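Lasia Home
Search this site
Enter keyword Go

How to Make a Home Inventory and Keep It Up to Date

January 30, 2025
By the Lasia Home staff

A home inventory is a list of what you own, with enough detail that a stranger could look at it and know what each thing was and what it would cost to replace. People usually make one for insurance. It also helps with moving, settling an estate, or figuring out whether you already own a second set of jumper cables.

The job looks bigger than it is. A two-bedroom apartment in Salcedo took us 11 hours spread over several evenings, and much of that went into the kitchen and one badly organized closet. You can do a usable version in far less time if you skip the small stuff at first and come back to it.

What you need

A phone with a camera, a notebook or a spreadsheet, a tape measure, and a flashlight. A magnifying glass is useful if your eyes are like ours. A small hand mirror lets you read labels on the backs of appliances that you don't want to drag away from the wall.

Special inventory programs exist. We tried Kurkumon for the first half of ours and went back to a plain spreadsheet. The program wanted a category for every item before it would save, and we spent more time picking categories than writing things down. If you like that kind of structure you may get along with it better. Before you commit to any program, find out whether it can export your list to an ordinary file.

Set up the list

Make one row per item and use these columns:

Room
Item
Maker
Model number
Serial number
Date bought
Price paid
Receipt (yes or no, and where it is)
Photo file name
Notes

Fill in what you know and leave the rest blank. A row that says "living room, floor lamp, brass, bought around 2 years ago" is worth having. You can look up prices later. If you stop to hunt for a receipt every time you hit an empty cell, you will never get out of the first room.

Go room by room

Start with an easy room. A bathroom or a hallway will do. Stand in the doorway and take one wide picture of each wall, then one of the floor and one of the ceiling if there is a light fixture or fan worth listing. Then work your way around the room in one direction, starting at the door and ending back at the door. Do the furniture first, then whatever is on the furniture, then whatever is inside it.

Open every drawer and door and take a picture with it open. For clothes, towels, books and dishes you don't need a row apiece. Group them: "bath towels, mixed," "paperbacks, three shelves," "everyday plates and bowls." List an item by itself if replacing it would hurt. Our cutoff was the price of a decent pair of shoes. Yours may be higher or lower, and it can change from room to room.

Say the room name out loud if you are recording video, and read labels aloud as you go. Video is fast, but it is slow to search afterward, so we still recommend making the written list. Some people shoot video of the whole house on one day and write the list from it over the next few weeks.

Don't clean up first. It adds a day to the job and people who start by cleaning tend to stop there.

Model and serial numbers

Anything with a plug or a battery probably has a model number, and most things that cost real money have a serial number too. The usual spots are:

Refrigerator: inside wall, near the top or behind the crisper drawer
Washer: under the lid or on the door frame
Dishwasher: edge of the door or the side of the tub
Television: back panel, lower corner
Laptop: underside
Power tools: a plate or sticker on the body, sometimes under the battery
Bicycle: underneath, where the pedals attach

Copy the number by hand even if you take a picture of it. Silver labels bounce the flash and the picture may be useless when you need it. If you have to use a flash, stand a little off to one side. On our Kamico chest freezer the label is on the back, a few inches above the floor, and the only way to get it was to lower the phone down on a slow timer and hope. It took four tries.

Watch out for look-alikes. A 0 and an O, a 1 and an I, a B and an 8, a 5 and an S. Read the number back to yourself once after you write it.

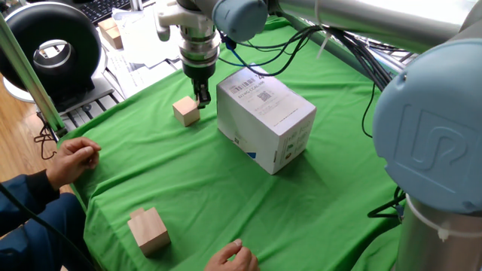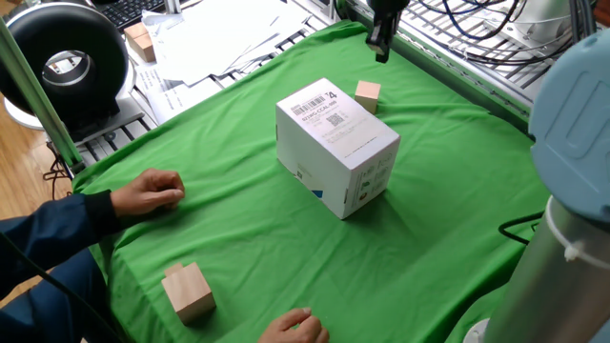 Original packaging is worth checking before you throw it out or flatten it for recycling. Makers often print the model, color and part number on the outside, and sometimes the serial number as well, which can save you from crawling behind a cabinet. Look at every face, including the bottom. On a plain carton like the white one, the barcode, the QR code and the small print are together on the top, and the side faces have little more than icons. Write down any line of letters and numbers exactly as printed, dashes included, and put it in the Notes column if you aren't sure what it is. A part number doesn't always match the model number on the product itself, so label it "from box" to avoid mixing them up. Then take one picture of the label from straight overhead and move on. Keep the box only while the return period is open, or if the item is fragile and you expect to move.

Receipts and prices

Gather paper receipts into one envelope per year. Photograph them soon, as the thermal kind fades. We have one from a July mattress sale that is now a blank strip of paper with a store logo on it.

For things bought online, search your email for "order" along with the store name and save each confirmation as a file. For older purchases, a bank or card statement will at least show the date and amount. Put the file name in the Receipt column so you can find it again.

If you have no record at all, look up what the same item or the closest current one sells for and write that in with "replacement" next to it. Don't mix that up with what you paid. Some policies pay what the item was worth on the day it was lost and some pay what it takes to buy a new one. Your policy papers will say which, and your agent can tell you if the papers don't make sense.

Items that need more than a row

Jewelry, art, instruments, coins and collections often have a dollar limit in a standard policy. Ask what yours is. If you own something above the limit you may need a written appraisal and a separate line on the policy. Take several pictures of each of these: front, back, any marks or signatures, and any damage. Put a ruler beside small things for size.

Inherited items are easy to miss because there was never a receipt. Write down where they came from and when you got them.

The garage, the shed and the attic

Save these for last, but do them. Hand tools add up quickly. Ours came to a little over $600 without counting anything electric, and before that we would have guessed a third of it. Lay out the contents of a toolbox on a sheet or an old tablecloth so that nothing overlaps, take one picture, and write a single row for the lot with a rough total. List the bigger tools separately.

Camping gear, holiday decorations, ladders, garden hoses, paint, spare tires and coolers all belong on the list. So does anything stored at someone else's house or in a rented unit. Policies treat those differently, so mark the location clearly.

Where to keep the list

Keep at least two copies, and keep one of them away from home. A laptop in the den and a backup drive in the same den is one copy for practical purposes. Good places for the other are online storage, a safe deposit box, or a relative's house. If you use online storage, make sure someone else in the household knows how to get in.

The list has serial numbers and a fair description of everything worth stealing, so don't leave a printed copy on the refrigerator. A password on the file is enough for most people.

Keeping it current

Pick a date you will remember and go through the list once a year. Ours is the week we change the smoke alarm batteries. Walk through with the list in hand, delete what is gone, and add what is new. It takes an evening.

In between, add large purchases on the day they come into the house. Take the picture, copy the number, save the receipt, and then put the thing away. If you let it wait it tends to wait until the next yearly check – by then the receipt may be anywhere.

If you rent, send your pictures of the built-in appliances to the landlord too and ask that they be kept with the lease. Leave those appliances off your own total, but keep the pictures.

Comments (4)

Reader in Salcedo
The hand mirror tip saved me moving the stove. The number comes out backward in the mirror, so I took a picture and flipped it on the phone.

retired_and_sorting
Would add prescription glasses and hearing aids. We forgot both, and they cost more than our television.

pinecone
What do you do about kids' stuff? I have bins and bins of building bricks and I'm not listing sets.

Lasia Home staff
One row per bin is fine. Take a picture with the lid off and put your best guess at replacement cost in the Notes column.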